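Print this page | E-mail this page

Bungate Delay Tracker: a season of travel with a claims app

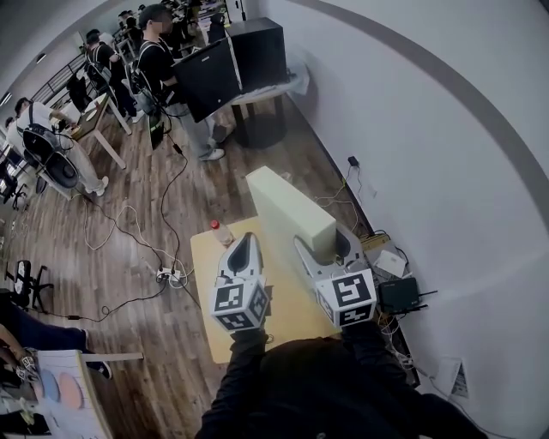 I fly for work far more than I'd like, and after a miserable night at Hamada with no gate, no staff and a vending machine that ate my money, I signed up for Bungate. It's an app that watches your bookings, tells you when a delay has gone on long enough to be worth claiming for, and fills in most of the paperwork for you. I've had it on my phone since April. I set it up sitting at a light wooden table much like the one in the photo, small bottle with a red cap and all, and it took me one cup of coffee from start to finish (a large one, but still).

So, the good stuff first! You forward your booking confirmation to an address they give you and the trip shows up by itself. No typing in flight numbers. It caught the connection on my Badport trip, which my old app always treated as a separate booking, and it picked up a schedule change before the airline had even written to me. I got the alert at breakfast and had switched to the earlier flight before I finished my toast.

Then came the delay I had been sort of hoping for. We sat at Badport for most of an evening, and while everybody around me was lining up at the desk, my phone buzzed with a message saying I might have a claim and would I like to start one. I said yes right there on the floor next to the outlet. It asked for the boarding pass, a receipt for my dinner, and a few lines about what we'd been told at the gate. I liked that last part a lot, because by the next morning I'd have forgotten half of it.

The claim took 18 days to get a first reply and paid out $123 in the end, after Bungate's cut. Would I have gotten more by writing to the airline on my own? Sure, a bit. Would I have written to them? I have a drawer full of old boarding passes that says no.

Now for what bugs me. The alerts are way too eager. I had seven in one day for a flight that left on time, each one moving departure by a couple of minutes and then moving it back. You can turn them down, but the setting is buried under Account, then Trips, then a little gear I took for decoration. And the status page for claims is hopeless. It says "In review" from the minute you send the thing until the minute the money lands, with nothing in between, so I ended up e-mailing support just to find out whether anyone had opened it. Masaru Chiba on their help desk wrote back the same afternoon and was really nice about it, and he told me what they were waiting for (the airline's own delay record). Why can't the app just tell me that?

My sister uses Stemance, so we compared. Hers has the better map and a nicer calendar, and it lets you share a trip with whoever is picking you up, which I'd love to have. But it only points you to the airline's claim form and leaves you to it. If you mostly want to know when to leave for the airport, get that one. If you're bad at forms like me, Bungate wins easily.

One more thing, about the price. The tracking is free and they only take a share if you get paid, but there's a "priority" plan at $9 a month that I tried for a single month and dropped. As far as I could tell it got me a gold badge next to my name and the same "In review" as before.

I'm keeping the free version. Next trip is Hamada again, and I'm bringing my own snacks.

Contact us | Copyright, all rights reserved | Back to top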